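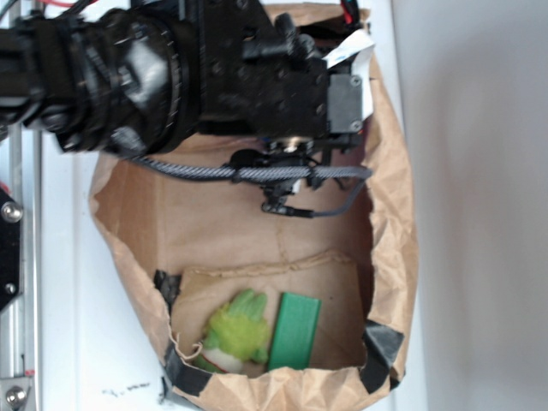
Workshop > Projects > Calls

Home Projects Tool Library Join Contact

Apr 9, 2022
Posted by the Histum bench group

Participants wanted: Clestevau arm build

Histum is a shared workshop in Girnonia. We are looking for people to help with Clestevau, a robot arm we are building on the back bench. The job at the moment is getting it to pick small things out of a paper bag and put them down on the table. Blocks and soft toys are the main test items.
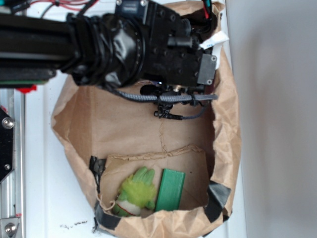
Clestevau at the bag, with a plush toy and a green block inside.

You don't need to have worked on a robot before. You should be comfortable with a screwdriver and willing to write down what you did. Someone who can tidy up cable runs would be very welcome, and so would anyone who knows a bit of Python.

We ask for 3 hours a week until the end of August. Evenings suit most of us, but day members can arrange their own times. A session goes like this: load the bag, run 20 picks, log each one on the sheet, then fix whatever came loose. We want 100 logged runs with mixed colours and shapes before we change the fingers.

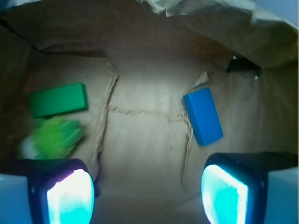

Paper is harder to work with than a plastic tub. It creases, the sides fold in, and the arm has to cope with a different shape every time. If you have ideas for holding a bag open without getting in the way, bring them along.

The work is unpaid. Bench fees are waived for participants, and parts come out of the Hettiarachchi fund. You must be over 16 and do the 30-minute safety induction first.

To apply, leave a note in the Clestevau tray at the front desk with your name, a phone number and the times you are free.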